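Vonden 253 双人地面伏帐(秋季款)

上架日期:2023-10-09

先说声抱歉,这一款让大家等得有点久。去年缺货之后,店里隔三差五就收到留言问什么时候补,我们也跟着着急,好在这一批总算到了,面料和撑杆都换过一轮,值得慢慢讲给您听。

Vonden 253 是一顶给两个人用的弹开式伏帐,适合打火鸡、等鹿,也有不少拍鸟的朋友买去用。帐内放得下两把矮凳,中间还能搁一个背包,坐着转身不至于互相碰胳膊肘。带孩子进林子的家长尤其喜欢它,孩子坐不住是常事,四面遮得严实,挪一挪屁股、翻一翻零食袋,外面不容易察觉。

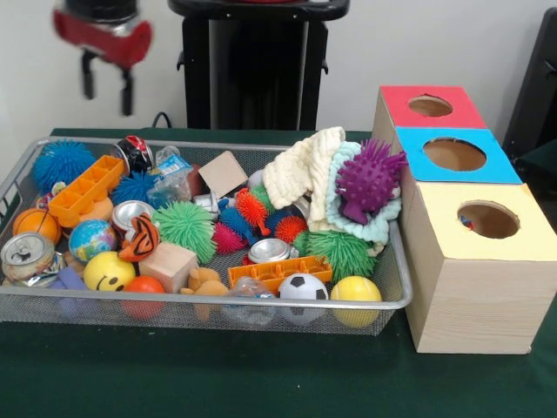
网篮与三只圆孔木盒

面料是哑光的厚涤纶,内侧涂黑,穿深色上衣坐在里面,影子不会透出去。老款用过的客人可能记得,新布头一次打开有股味道,这一批我们还是建议先在院子里撑开晾两天,再带去猎场。晾的时候记得把窗全部拉开,顺便让孩子钻进去玩玩,他们准高兴!

窗户一共七扇,正面三扇是横长的,弓和枪都好用;两侧各两扇小的,主要用来观察。窗帘改成了挂钩加松紧绳,没有用魔术贴,清早安静的时候您就知道这个改动有多要紧了,火鸡的耳朵可不是闹着玩的。每扇窗都配可拆的伪装网,隔网射击请只用固定箭头,开合式箭头务必先把网取下来。 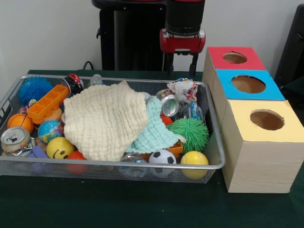 绿色桌布上的金属网盘

撑杆是实心玻璃纤维,比老款粗了一号,五个中心毂都换成了金属件。搭起来很简单:袋子抽掉,帐体平放,先拉顶,再依次把四面往外拽,听到“嘭”的一声就到位了。收的时候顺序反过来,先推四面,最后收顶。第一次收可能会手忙脚乱,别硬折,哪一面卡住了多半是窗钩没松开。

随帐附地钉、拉绳、背袋和一小块补布。地钉够日常用,要是您的猎场在风口上,或者打算整季都不收帐,那还是另外配 Baloch 的螺旋地钉更稳妥,冻土里也拧得进去。拉绳请一定打上,我们有位老主顾嫌麻烦没打,第二天早上在隔壁玉米地里把帐子找了回来。

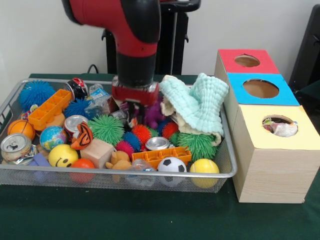

装满玩具的网篮,旁边是深绿色桌面

颜色有两种可选。Emcombe 是偏绿的林地迷彩,春天叶子出来以后最合适;Prerusberg 是枯草和树皮的调子,秋冬用得多,放在收割过的田边也不显眼。实在拿不定主意,就想想您一年里坐得最久的是哪个季节,照那个季节选。帐顶和四角都缝了布环,割些当地的枝条插上去,效果比任何印花都好,这句话我们对每位客人都要唠叨一遍。

再讲讲保养。泥巴等干透了用软刷刷掉,不要进洗衣机,也不要用带香味的洗涤剂。下过雨收回来的帐子,当晚务必摊开,哪怕只是搭在车库的梯子上。拉链容易进沙,每季擦一次蜡就很顺滑。长期不用时放在阴凉处,别压重物,撑杆压弯了虽然能换,总归是件扫兴的事。

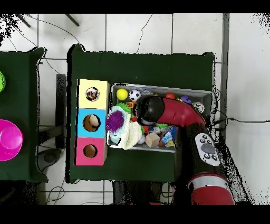
质保两年,撑杆和中心毂的非人为损坏免费更换,布面划破可以寄回来补,只收来回运费。提醒一句,被牛蹭坏的、被熊翻过的,都不在质保范围内,不过您把情况告诉我们,我们会尽量按成本价给您配零件。

常有人问两个人坐会不会挤。两位成年人加两把弓,坐得下,但大家都穿着十二月的厚棉衣时,确实会紧一些,个子高的朋友不妨换矮一点的凳子。也有人问能不能站着拉弓,中等身材没有问题,要是您特别高,建议还是坐着练几箭,熟了再进林子。

现货两色都有,下单后五天内发出,包裹比较长,请留一个白天有人收货的地址。撑杆、窗网和背袋均可单独购买,老款的撑杆与新款不通用,留言时麻烦注明您手上是哪一款。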